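Shelf automation at Brernbridge

Shelf automation at Brernbridge means the use of robot arms for stocking and picking packaged groceries at the Brernbridge packing site, run by the snack and tea distributor Harahap. Work began in December with one arm on one aisle. The software is called Flolla, the arms are installed and serviced by Brovari.

44 shares | 12 comments

Background

Before the arms, all picking was by hand. Paper lists at first, later handheld scanners. A shift started at 6 a.m. and a picker walked the same aisles until the trucks left. Most complaints were about reaching: low boards, high boards, back rows. Site carries 354 product lines, mostly boxed snacks, crackers, bars, tea. Boxes are light but there are a lot of them, and sizes change whenever a supplier redoes its packaging.

How it works

Orders come in through Flolla, which splits them between arms and people. Anything boxed with flat sides goes to an arm first. Bags, glass and torn cartons go to a person. An arm that misses a pick twice stops and flags the shelf, and whoever is nearest clears it from a tablet. Facing up the shelf (pulling stock foward so the rows are straight) is still checked by hand at the end of each shift.

Open-topped cartons are slower than closed ones. Tall narrow boxes tip if the neighbor is gripped by mistake, so spacing on the shelf matters more than it used to. Staff were given a new spacing guide. It has been revised several times.
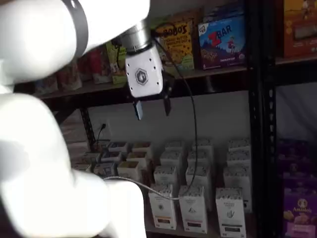
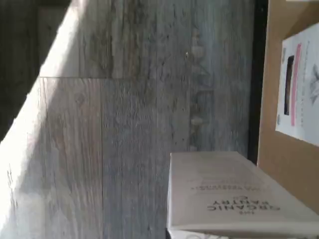
Brernbridge: arm at the snack and tea shelves (first); boxes at floor level (second).

Changes to jobs

Nobody was let go in the first stage, according to Harahap. Of the 57 people on the packing floor, 9 moved to a new role called shelf lead. A shelf lead watches the arms on one aisle, clears stops, re-spaces rows and logs damaged boxes. Pay is one grade higher. Training is 100 hours, part of it in a classroom, most of it on the floor next to someone who already does the job.

The rest still pick, but the mix is different. More odd items, fewer easy ones. Some pickers say the day is harder on the head and easier on the back. Others miss the simple boxes, which were a kind of rest between awkward orders. Hourly pick counts for people were dropped as a target after the spring review, the old numbers didn't mean much once the easy work had gone to the arms.

Breaks changed too. Under the old system a whole aisle stopped at once. Now they are staggered so an aisle always has a lead on it, and people who used to eat together often don't. This came up in nearly every staff meeting in the first months. A shared half hour was brought back on the day shift only.

Criticism

Night shift has fewer leads and gets more stops per lead. Workers have asked for a second lead after 10 p.m.; Harahap has said it is looking at it. The flag tone was called too loud and then, after it was turned down, too quiet. There is also disagreement over who answers for damaged stock when an arm drops it. At present it is logged against the aisle and not against the person.

Later stages

A second aisle is planned. Brovari is to supply a narrower gripper for tea and other slim boxes. No plan has been given for bagged goods, these stay with hand pickers for now.

See also: order picking, warehouse work, job retraining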